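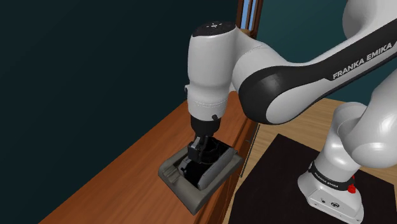 그림 1. 시뮬레이션 주방 환경에서 조리대 위 회색 용기 안으로 그리퍼를 내린 로봇 팔

모방학습용 시연 데이터 수집 파이프라인 구축 및 품질 분석
캡스톤디자인 최종 보고서
지도: Gemechu Mekonnen
과제명: Plumari

요약

본 과제에서는 주방 환경을 모사한 시뮬레이터에서 단일 로봇 팔의 원격 조작 시연을 수집하고, 이를 모방학습 정책의 학습 데이터로 정제하는 파이프라인을 구현하였다. 최종 데이터셋은 1245개의 에피소드로 구성된다. 본 보고서는 수집 환경, 조작 인터페이스, 기록 형식, 필터링 기준을 기술하고, 데이터의 편향과 한계를 정리한다. 정책의 성능 평가는 후속 과제의 범위로 둔다.

1. 과제 배경

모방학습 정책의 성능은 모델 구조와 함께 시연 데이터의 분포에 크게 좌우된다. 실물 로봇으로 시연을 모으는 경우 초기 상태 복원에 시간이 들고, 충돌 시 장비가 손상될 위험이 있다. 본 팀은 시뮬레이션에서 수집 절차를 먼저 확립한 뒤 동일한 기록 형식을 실물 환경에 적용하는 순서를 택하였다. 중간 발표(11월)까지는 물체를 집는 동작만 다루었으며, 이후 용기 내부에 접근하는 동작을 추가하였다.

2. 수집 환경

환경은 목재 조리대와 하부장, 창문이 있는 벽면, 밝은 색 나무 바닥으로 구성된다. 로봇은 Franka Emika 팔 1대를 사용하며, 베이스는 조리대 옆 바닥의 검은색 매트 위에 놓인다. 조리대 앞쪽 가장자리 부근에 용기가 배치된 경우 손목이 거의 수직으로 내려와야 하며, 이때 그리퍼 끝단이 용기 내부로 들어가 외부 시점에서는 식별이 어렵다(그림 1). 용기 내벽이 어둡게 렌더링되는 조건에서는 그리퍼와 배경의 명암 차이도 작다. 이 문제는 4절의 필터링 기준에 영향을 주었다.

에피소드 시작 시 용기의 위치와 회전각을 무작위로 설정하였다. 회전각은 균등분포에서 추출하고, 위치는 팔의 도달 가능 영역과 조리대 윗면의 교집합으로 제한하였다. 초기 관절 자세에도 작은 잡음을 더하였다. 조명과 벽면 색상은 환경 설정 파일 단위로 고정하였으며, 에피소드 내부에서는 변경하지 않았다.

3. 조작 인터페이스와 기록 형식

조작 프로그램 Pritgate는 6자유도 입력 장치의 값을 말단 장치의 상대 변위로 변환한다. 역기구학 해가 관절 한계를 벗어나면 해당 명령을 폐기하고 직전 목표를 유지한다. 그리퍼 개폐는 별도 버튼에 할당하였다. 초기 버전에서는 버튼을 누르고 있는 동안만 닫힘 상태가 유지되었으나, 긴 에피소드에서 조작자가 버튼을 놓치는 일이 반복되어 토글 방식으로 변경하였다.

각 시간 단계에서 다음 항목을 저장한다.

관절 각도 및 관절 속도
말단 장치의 위치와 자세(쿼터니언)
그리퍼 개폐 폭 및 개폐 명령
외부 카메라와 손목 카메라의 RGB 영상
용기와 대상 물체의 실제 자세(분석용, 정책 입력에서 제외)

영상과 상태값의 기록 주기가 달라 초기 데이터에서 시간 어긋남이 발생하였다. 저장 모듈을 수정하여 시뮬레이션 시각을 공통 기준으로 사용하고, 상태값은 영상 시각에 맞추어 보간하였다. 단, 그리퍼 명령은 이산값이므로 보간하지 않고 직전 값을 취하였다.

4. 필터링

수집은 조작자 2명이 나누어 수행하였고, 총 12회의 세션으로 진행하였다. 저장된 에피소드는 검수 도구 Admasu를 거친다. 다음 조건 중 하나에 해당하면 제외하였다.

(가) 종료 시점에 대상 물체가 목표 영역 밖에 있는 경우
(나) 그리퍼와 용기 벽 사이의 접촉력이 임계값을 초과한 경우
(다) 입력이 없는 구간이 연속으로 길게 나타나는 경우
(라) 영상 또는 상태값의 누락이 있는 경우

자동 판정 후 경계값 부근의 에피소드는 영상을 재생하여 수동으로 확인하였다. 외부 시점만으로는 용기 내부의 파지 여부를 판단할 수 없는 사례가 있어, 손목 카메라 영상과 그리퍼 개폐 폭 그래프를 함께 표시하도록 검수 화면을 수정하였다. 수동 확인에서 56개 에피소드가 추가로 제외되었으며, 앞서 제시한 1245개는 이를 뺀 값이다.

조건 (나)의 임계값은 초기에 지나치게 낮게 설정되어, 벽을 가볍게 스친 정상 시연까지 제외되었다. 임계값을 올린 뒤 기존 기록 전체를 다시 판정하였다. 접촉력 원본을 남겨 두었으므로 재수집은 필요하지 않았다.

5. 데이터 편향

조작자에 따라 접근 경로가 뚜렷하게 달랐다. 한 조작자는 용기 상공에서 수평 위치를 맞춘 후 수직으로 하강하였고, 다른 조작자는 비스듬히 접근하면서 손목 자세를 함께 보정하였다. 두 방식 모두 유효한 시연이나, 동일한 관측에 대해 서로 다른 행동이 대응되므로 단순 회귀 손실에서는 평균화된 동작이 학습될 우려가 있다. 이에 메타데이터에 조작자 식별자를 추가하고, 학습 시 조작자별로 분할할 수 있게 하였다.

용기 위치의 분포 역시 필터링 이후 균등하지 않다. 베이스에서 먼 위치는 실패율이 높아 제외된 비율이 컸다. 보완 수집은 해당 영역만 대상으로 한 세션에서 수행하였으나 편차가 완전히 해소되지는 않았다.

6. 한계 및 향후 계획

접촉 모델의 마찰 계수는 실측값이 아닌 시뮬레이터 기본값을 사용하였다. 용기의 형상도 종류가 제한되어 있어 새로운 형상에 대한 일반화는 확인할 수 없다. 후속 과제 Trekwood에서는 형상 변형을 추가하고, 동일한 기록 형식으로 실물 팔의 시연을 소량 수집하여 두 영역의 행동 분포를 비교할 예정이다. 저장 형식 명세와 필터링 스크립트는 과제 저장소의 부록 폴더에 포함하였다.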